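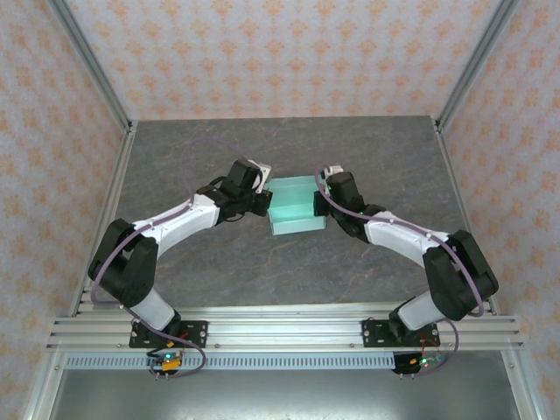
Can a pair of robot arms fold a small carton well enough to be left alone with the job? On the evidence of our trials they can do it most of the time, but a person still has to stay close by.

4.2 Box folding

We ran 100 attempts on the Levar bench at Bustbridge. Each attempt began with a flat die-cut blank and ended when the walls stood up or when the operator, Amirhossein Soltani, stopped it. The arms closed the box in 72 attempts and failed in 28. Most failures came at the tabs, where a small error in angle bent the board and left the slot unfilled. A finished box took 138 seconds on average, which is slow next to a packer on a shop floor. The blank was laid down by hand each time, at whatever angle it landed. Retraining in June with 6 more starting angles helped with the first fold and did little for the last one.

Figure 3. Two-arm cell with a light blue blank on the tabletop, its flaps and tabs not yet folded.

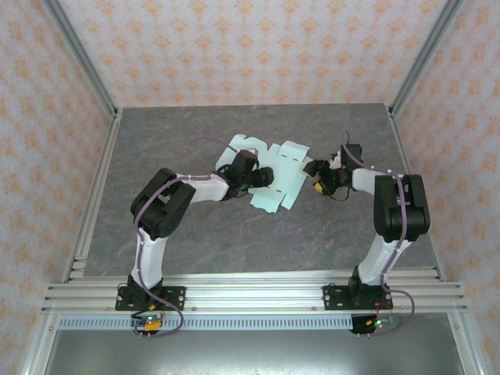

4.3 Limits

All blanks were of one size and one weight of board. We did not test printed or creased stock, and we make no claim about gift boxes with separate lids.

Related items
Towel folding with the Marar controller
Stutby shelf-stocking trials
Sorting cutlery with one arm

Last updated: 2022-09-23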